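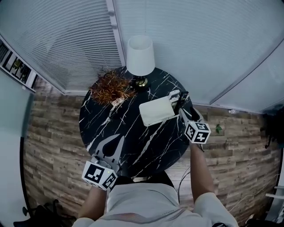
A few words from Flalov Street

Hi everyone, Amarachi Amadi again, from Virkel Kitchen Club! I promised Fatima I'd keep this short, and she has already laughed at me, so get comfortable.

The big item first. Our spring session is full. All of it, even the Thursday group for the nine-to-eleven crowd, which was the one I lost sleep over in January. If your child is on the waiting list, please stay on it. People's schedules change in the first two weeks (soccer, mostly) and I do call down the list in order.

When I started this, I was teaching my own two to make flatbread on a Sunday afternoon and a neighbor asked if her son could come along. Then his cousin came. By September we had 13 kids and one oven, and I was baking in shifts and handing warm bread out the back door to parents who had been waiting in their cars for half an hour. I still feel bad about that! So when the unit on Flalov Street came up for rent, with two ovens and a proper sink, I signed for it before I'd really done the math. My husband did the math later. We're fine.

Now for some changes. Babatunde Okafor is joining us as our second teacher. He taught middle school science for years and he is going to run a new class called Why Does Bread Rise, for ages ten and up. It meets on Thursdays right after the younger group leaves. Expect balloons on bottles, a lot of yeast, and a smell in your car on the way home. He asked me to tell you that long hair needs to be tied back and that he has spare elastics, so forgetting one is not a reason to skip.

The fee for the eight-week session is $285 and it covers all ingredients. It also covers the apron, which your child keeps. There's a $40 deposit to hold a place in the summer session, and that comes off the total when you pay the rest. If the cost is a problem, write to me. We have a few reduced places and I'd much rather fill them than let them sit there.

Allergies! Please fill in the form again even if you did it last time. We switched to a new sign-up system and the old notes didn't all come over the way they should have. I've been going through them by hand in the evenings, but I'd feel so much better having it fresh from you. We're still a nut-free kitchen, and that includes snacks in backpacks.

Some of you have asked about bringing the club to other neighborhoods. Efe Ekpo, who took our adult evening course last year, wants to open a group across town, and we're talking about how that would work. She'd use our recipes and our lesson plans, and I'd spend the first month there with her. I don't have a date yet — she needs a room first, and the one she liked had no hot water. If you know of a church hall or a school kitchen with free afternoons, pass it along.

One small thing before I go. We have a box of left-behind containers by the front door, and it has become two boxes. Lids too. Come and claim yours by the end of next week, or they go in the cupboard and become club property.

See you in the kitchen,
Amarachi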